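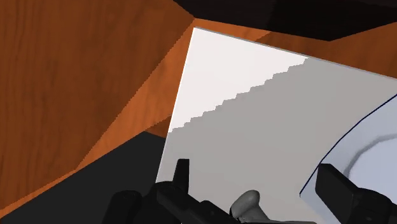 Robot Club: Spring Update

Hello from the Brusgate robot club, where the snack drawer is empty and the computers are full! I promised in the last newsletter that I'd write up what we've been doing since we moved over to simulation, so grab a coffee, because I get carried away.

If you missed the news, we don't own a robot arm. We'd love one (if you have one in the garage, call me), but a club that charges 22 dollars a season has to be a little creative. So the kids work with a simulated one, a Franka arm in a virtual room, and they steer it through pick and place jobs on a cluttered dresser. It runs on the school's desktops after 4 p.m., once the yearbook crew clears out.

Here's where our teams are.

1. Team Kuseo: the controller job

Their task sounds so easy. Pick up the gray game controller and set it on the white square plate, the one with the round dip in the middle. Then you try it! The controller has those two fat grips and a skinny middle, and if you come at it from the wrong angle the fingers just bump it along. Lukian Kuzmenko, our one and only senior, keeps telling them to park the gripper up over the corner of the dresser and think before moving. They mostly ignore him and then do it anyway. There's a big yellow toy boat along the back too, and they've learned to plan around it the hard way. 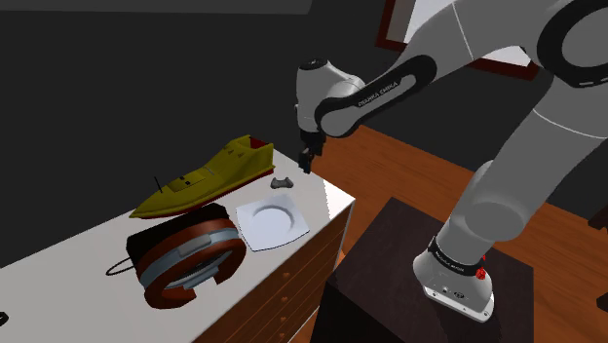 2. Team Osagie: the record keepers

This bunch fell in love with the logging side of things, which I did not see coming from a group that can't keep track of their own jackets. Every attempt any team makes goes into their log, good or bad, with a short note on what went wrong. As of this week we have 3,964 attempts in there. My favorite note so far says "went down, came up, brought nothing." They've also sorted out 149 runs that are clean enough to use as training examples, and they are picky, let me tell you. I drove one myself and got turned down.

They found something pretty useful as well. A lot of the misses came in the last little bit, with the gripper open and right over the controller, when the driver got impatient and dropped straight down. So now everybody stops there, checks two different camera views, and turns the wrist until the fingers line up with the narrow part.

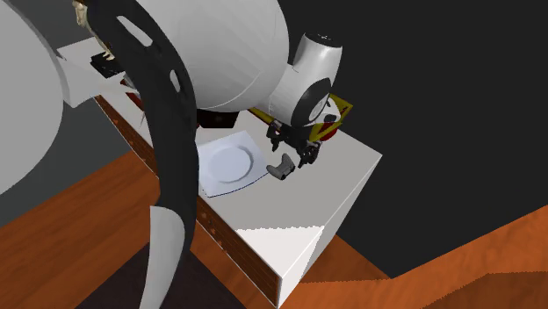
It slows things down and there's been some grumbling (mostly from Kuseo), but the misses have come down by roughly a third, and I've heard a lot less groaning from the back row.

Next up is the Masanside meet in March, where each team gets 2 tries in front of the judges and the objects get shuffled between rounds. We could use a few more drivers, plus a parent or two with room in the car. No coding needed to join, we'll teach you that part. Come by the computer lab any afternoon we're open and ask for a turn at the controls!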